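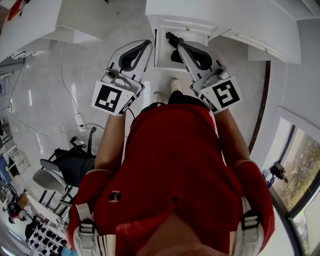
One small black object, at the edge of the shelf in a white cabinet.

Leave the small black thing alone

By Siiri Räsänen

Every home I have lived in has had a small black object on a shelf. I don't mean a particular one. It has been a rubber foot off something, the cap of something else, an adapter for a phone that went to the recycling center years ago, half of a clip. It is always black, it is always smaller than a matchbox, and it lives near the edge, where a person put it down meaning to come back.

My position, which I have held through three apartments and one marriage, is that you should leave it there.

I know this is unfashionable. We are living in a golden age of putting things away. There are whole stores devoted to containers for your other containers. The white cabinet has become the national furniture, and I understand why, I own two. A white cabinet with an open compartment says that you are a person with so little to hide that you did without a door. It also shows everything. A small black object on a dark oak sideboard can go unnoticed until the heirs come through. On a white shelf it looks like a typo.

So people fix the typo. They pick the thing up, they say "what is this," they get no answer, and then they do one of two things, both wrong. They throw it out, or they put it in the drawer.

Throwing it out is the bold choice and I respect it the way I respect people who swim in November. My friend Melaniia Pylypenko is of this school. She once cleared her entire hallway in an evening, and among the casualties was a black plastic wedge the size of a thumbnail. The wedge was what kept the bathroom fan from sounding like a helicopter. She found this out the next morning. She called the company that made the fan, an outfit named Esemberg, and learned that the wedge was not sold separately. The fan was sold separately, at length, by a very patient man. Melaniia still maintains she was right to toss it, on the principle that an important part should look important, and I admit I have never come up with a good reply to that.

The drawer is worse, though. The drawer feels responsible. You haven't thrown anything away, you have "kept it somewhere safe," and you have also destroyed the only piece of information the object ever had, namely where it was. A black nub on the shelf beside the lamp is probably to do with the lamp. The same nub in the drawer, among the dead batteries and the birthday candles and the key to your old bike lock, is to do with nothing. It could be from the lamp. It could be from the moon.

I went through my own drawer this winter. I had been feeling smug about my shelves and thought I should look at what was holding them up. I emptied it onto the bed and counted, and I had 72 items I could not name. Of those, 38 were black. I am told this is normal. I'd like to see the study. For comparison, the number of those items I have since matched with the thing they came from is 5, and one of those was a guess that I made by pushing until it clicked.

Now, the tidying people have an answer for all this, and the answer is labels. Put the part in a little bag, write on the bag, file the bag. The local paper here in Futdale ran a column last month recommending exactly that, with the date on the bag as well, as if I'd be asked for it in court. I have tried bags. The trouble is that you can only label an object if you know what it is, and if I knew what it was I would go and screw it back on. I own one bag from that period of my life. It says "white thing's black thing." My handwriting, very neat.

What the shelf has going for it is that it nags. You walk past it on your way to the kettle and there it is at eye level, or knee level, depending on your cabinet and your knees. You don't think about it, and then one Tuesday-ish sort of morning the coat rack wobbles and you think, oh. The two facts have been sitting in the same room long enough to be introduced. I fixed a kitchen chair this way. The foot had been on the shelf for most of a year, and the chair had been rocking for most of a year, and my husband and I had both gotten used to leaning left at dinner. If I had put that foot in the drawer we would be leaning left now.

I can hear the objection, because my husband is making it from the other room. If you leave one thing on the shelf, he says, you will end up with ten. He is correct, and I've set a rule to deal with it. The shelf gets one. If a second small black object turns up, the two of them have to fight it out, meaning I stand there holding one in each hand and decide which I'd be more embarrassed to need. The loser goes. It's a brutal system but it beats the bed covered in nubs.

He has a second objection, to do with guests. The Tuominens came to dinner and Mrs. Tuominen, who cannot see a surface without straightening it, reached for the thing on our shelf before she had her coat off. She turned it over. She asked what it was. I said I didn't know, and she put it back, a bit farther from the edge than it had been, and for the rest of the evening I could see her looking over at it. I think she was jealous. My husband thinks she was worried about us.

I'll give the tidiers this much: the edge is a bad spot. If you are going to keep a mystery, move it back an inch, out of reach of sleeves and cats. A thing that falls behind a cabinet has effectively been thrown out, except that you also have to feel bad about it until you move.

But it stays on the shelf. The one on ours at the moment has a groove down one side and came, I suspect, from the stroller. We gave the stroller to my sister. I should probably call her and ask how it's rolling.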